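Moving Day Checklist for an Old Batch Job, With My Comments

Last updated 7/18/18

I get asked for this list a lot, so I finally typed it up. It's what I go through before I let anybody move a nightly batch job off the old box and onto the new one. The job I had in mind while writing is the billing run for Srour, which we moved from the Heltovbridge machine room over to Morgate, but most of it would fit payroll or inventory or whatever you've got humming along in a corner. Copy it, cross stuff out, add your own.

BEFORE YOU TOUCH ANYTHING

[ ] Full backup taken, and restored somewhere
Comment: Both halves, please! A backup you haven't restored gets no check mark from me. I restore to a spare machine and open five files at random with my own eyes.

[ ] Source code matches what's running
Comment: This one bit us. The source in the library compiled just fine, and it was two changes behind the program that was really running every night. Compare the compile dates first, then run both against the same input and compare what comes out.

[ ] Every input file listed, with where it comes from
Comment: Walk the job scripts line by line. Ours read 325 files over a full year, and a bunch of those only show up in October when the annual rate tables get loaded. If you only watch the job for a month you'll miss them.

[ ] Every output listed, with who reads it
Comment: Send the list around and ask. I love doing this part, because people write back with the most wonderful complaints about column widths. Two reports on our list had no readers left at all, so we dropped them.

[ ] Hard-coded paths, printer names and passwords found
Comment: Search for slashes, search for the old machine's name, then search for the old machine's old name. (Yes, ours had one. Jedness, all over the place, from before the upgrade.)

THE DATA ITSELF

[ ] Packed number fields checked on both sides
Comment: If you're coming from a mainframe, do not run the whole file through a text converter and hope. The letters come out great and the money comes out as garbage. Convert field by field using the record layout.

[ ] Sort order checked
Comment: The old system sorts letters ahead of digits and the new one does it the other way around. Any step that matches two sorted files will go sideways over this, and it may do it without a single error message.

[ ] Rounding compared to the penny
Comment: Pick a customer with ugly numbers, lots of partial months and a discount or two. Do it by hand as well.

[ ] Two-digit years
Comment: Still out there! Look for the pivot year and write it down in the notes.

THE NIGHT OF THE MOVE

[ ] Old schedule turned off, and confirmed off
Comment: Have a second person look. Running billing twice is a much worse morning than not running it at all.

[ ] Restart tested halfway through
Comment: Kill the job on purpose in the middle of a test run and bring it back up. I've met plenty of jobs that restart from the top and cheerfully post everything again.

[ ] Rollback steps printed on paper
Comment: With a time on them – ours said that if step five hadn't finished by two in the morning, we'd go back to the old box, no arguing. It's so much easier to agree on that in daylight.

[ ] Somebody who knows the business side is awake
Comment: Or at least has the phone by the bed. I can tell you the totals are different, but I can't tell you whether they're supposed to be.

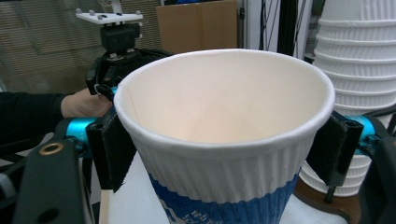
A reader at Morgate wrote in to say I should add a line about file permissions, as their first live run went perfectly right up to the last step and then couldn't write the summary report. The test account had more rights than the real one. Good catch, so I've added it:

[ ] Final test run done under the real production account
Comment: Same account, same folders, same time of night if you can manage it.

THE WEEK AFTER

[ ] Old and new totals compared every day
[ ] Run times written down – ours crept up and it was a missing index
[ ] Old machine left alone, powered on, until month end has gone through
[ ] This list updated with whatever went wrong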